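Oiling an oak-look table, or leave it alone?

Kelau Home Forum > Furniture and Floors

vibeke_e
Evening all. We've inherited a kitchen table from my aunt and I can't decide what to do with the top. She swore by Geraghty oil twice a year, my other half says varnish it and forget it, and I'm stuck in the middle with a tin of each in the hall. It gets used for everything: homework, bread, the cat when she thinks we're out. What would you do?

sorin_k
Oil, every time. You can patch oil. With varnish, the first hot pan leaves a white ring and you're sanding the whole lot back. Ask me how I know — two weekends in October with a borrowed sander and dust in the butter.

Krešimir Shehu
Disagree with Sorin, sorry. Oil is lovely if you keep it up, and most people don't. I did mine with three thin coats of satin varnish and it has had 20 years of children on it. Use a mat under hot pans like everybody's gran did.

sorin_k
Twenty years and no rings? Pull the other one.

Krešimir Shehu
One ring. Fondue.

ratihm
I'm with oil but you need to go thin, much thinner than you think, and wipe it all off after ten minutes or it stays tacky for days. I put far too much on my first one and my sleeves stuck to it at breakfast! Also look at it against the light before you start, because any greasy mark you leave on there gets sealed in. Ours is pale with quite a tight grain, and I still find the odd smudge.
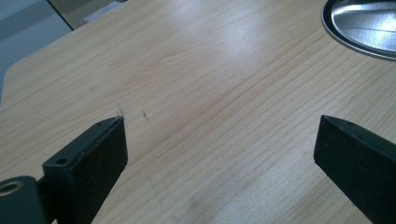
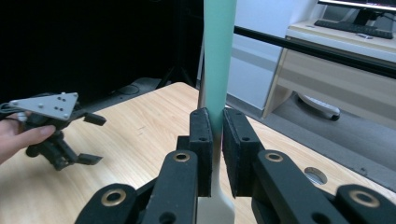
Anyway, what I do now is a wipe with warm water and a drop of washing up liquid, dry it straight away, leave it overnight, then oil in the morning with an old T-shirt. Lay the T-shirt out flat outdoors afterwards, don't scrunch it up in the bin, oily rags can catch fire on their own.

Viorica Berisha
Has anyone asked whether it's solid or veneer? If it's veneer please don't go near it with a sander, Vibeke. I went straight through one in 2 minutes and had to buy a tablecloth.

vibeke_e
Oh help, I hadn't thought of that. How do I tell?

Viorica Berisha
Look at the end of the top. If the grain lines carry on over the edge and down, it's most likely solid. If they stop dead at a strip, veneer. Have a look underneath as well.

vibeke_e
Been under it with a torch. Grain goes right over the edge, and there's a Prisow label with my aunt's old phone number on it. I think I'll oil one corner first and see how we get on. Krešimir, I'm keeping the varnish in the hall just in case.

Krešimir Shehu
Sensible woman. Buy a mat.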